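Plustwood Bench Guide
Section 5: When the marker job goes wrong

Last gone over 8th June

I wrote this section after a bad afternoon with the marker-and-cup job, the one where the two arms pick markers up off the gridded table and drop them in the mesh cup. If you've read the earlier sections you already know how to start the cell and load a job. What follows is for when it stops on you, or (worse, in my opinion) when it doesn't stop and it should have.

The fault you'll see most is 503 on the pendant. On our Cornberg controller that's "grip closed, load not confirmed." The fingers shut, the controller looked for the resistance it expected from a marker barrel, and it didn't like the answer. Sometimes there's no marker in there at all. Sometimes there's a perfectly good marker in there and it's sitting crooked, or too far down in the fingers, and you'll swear at the screen a bit. I do.

5.1 Before you touch anything

1. Press Hold on the pendant. Hold keeps the arms powered and gripping. The big red stop button cuts power, and on our grippers that lets the fingers go slack, so a held marker can drop. If a person is in any danger, hit the red button and forget about the marker!

2. Look at both arms, even if the fault only names one. I once spent ages on the left arm while the right one was still waiting for its turn with its jaws open.

3. Write down the fault number and the step number. The pendant wipes them as soon as you clear the fault, and you will want them later.

CAUTION: An arm in Hold can still move if somebody presses Resume on the second pendant. Take the second pendant off its hook and keep it with you.

5.2 Checking the grip

4. Bring up the wrist camera for the arm that faulted. You want the barrel standing straight between the two fingers, with both fingers flat against it. A barrel that leans even slightly will usually catch on the rim of the cup later on.
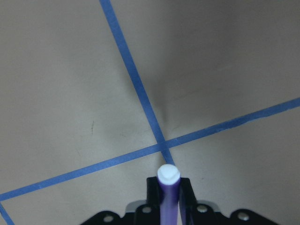 5. If the grip looks good and you still have a 503, run Grip Test from the Badawi menu (Tools, then Hand, then Grip Test). It squeezes and backs off 5 times and gives you pass or fail. Two fails in a row means the finger pads need a wipe. Use a dry cloth only - I tried a damp one and the next marker slid right out.

6. If the grip looks bad, don't try to push the marker straight with your fingers while the arm is in Hold. I know it's tempting, it's right there. Choose Jog, lower the hand until the marker is just above the table, put your palm under it, and choose Open. Then set the marker down by hand in an open square and let the arm pick it up fresh.

Note: the pick routine wants a clear space on either side of the barrel. A marker lying right along the tape is fine by itself. Two markers lying close together are not, and the arm will happily try to grab both.

5.3 Two arms wanting the same spot

This is the one that worries me. Each arm has its own side of the table, and there's a shared strip down the middle that only one arm may enter at a time. The Wustum software looks after that with a lock. An arm asks for the lock, gets it, does its drop, and gives the lock back. When a 503 comes up in the middle of a drop, the lock doesn't always get given back properly, and after you clear the fault both arms may think they're allowed in.

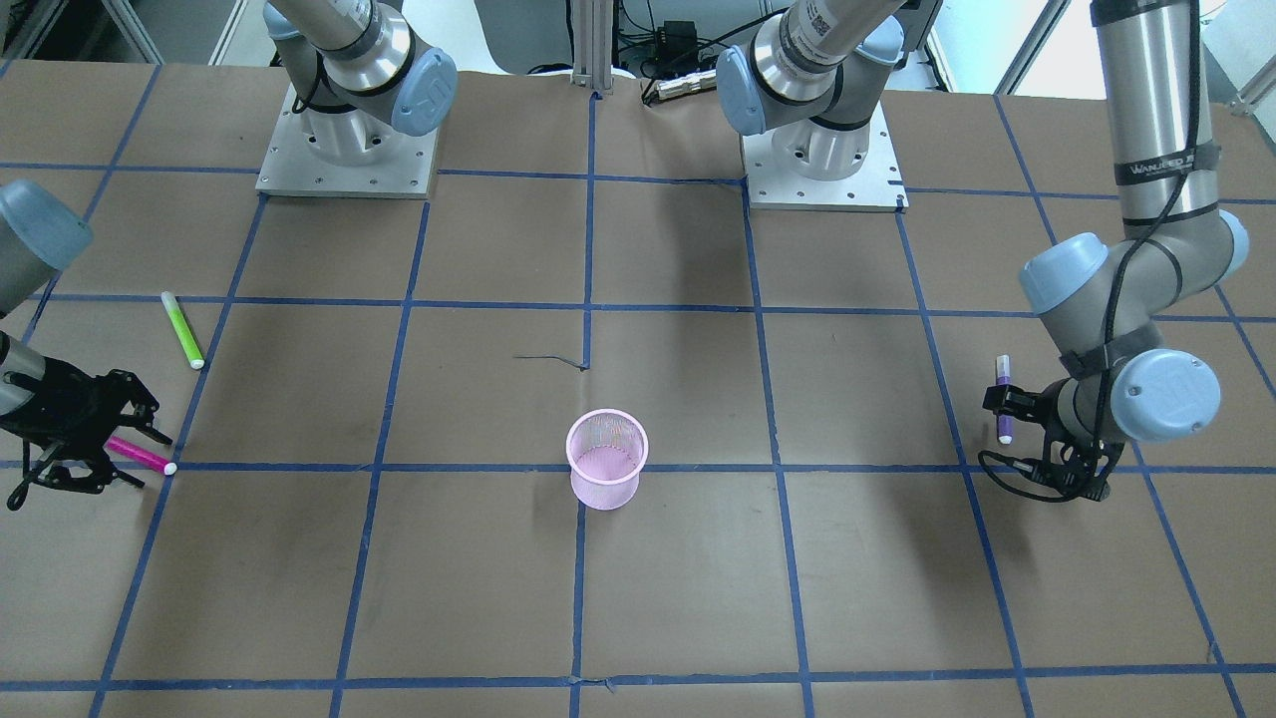 7. Before you resume, open the Wustum page and find the line marked Shared Zone. It should say Free, or it should name one arm. If it's blank, treat it as broken and go to step 9.

8. If it names an arm, make sure that's the arm you'd expect. Follow the arm with your eyes from the base plate to the gripper to be certain which is which, since from some sides of the table left and right get muddled. If everything matches, drop the speed to 20 percent, stand clear and press Resume with your thumb already resting on the red button.

9. If it's blank or wrong, choose Park Both. The arms go home one after the other, nearly as slow as they can go. Don't hurry them. Once they're both home, choose Reset Zone, wait for Free, and start the job again from the first pick.

CAUTION: Never reset the zone with an arm still out over the table. The reset doesn't check where anything is. It just says Free, and both arms believe it.

5.4 Cup not standing

The controller has no idea whether the cup is upright. It knows where the cup was when the job was loaded and that's all it knows, so a tipped cup gives you no fault whatsoever. The arm will carry a marker to the old spot, open up and report a good drop.

10. Check the cup on a wrist camera after any fault, and after anybody bumps the table. If it's on its side, press Hold, then Park Both, and wait for both arms to get home before you reach in.
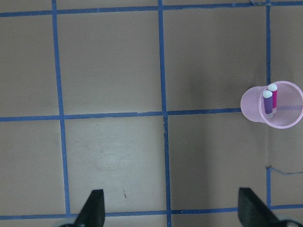 11. Take out any markers that are inside, stand the cup back up and run Find Cup. Don't skip Find Cup because you've put it back "in the same place." I've done that, and my same place was off by half a cup.

12. Look at the tape while you're in there. If a strip has lifted or bunched up, press it down or lay a new piece. A cup sitting on a lump of tape rocks, and a cup that rocks is one clumsy drop away from lying down again.

5.5 Writing it up

Put every 503 in the bench log, including the ones that cleared on the first try. Fault number, step number, which arm, what the Shared Zone line said. The blank-zone problem went unnoticed from September until I sat down and read back through those boring little entries, and the log is still the only place it shows up.

If you get a blank zone twice in one session, park both arms, power down and leave the cell off. Tape a note to the pendant saying so, with the two step numbers on it.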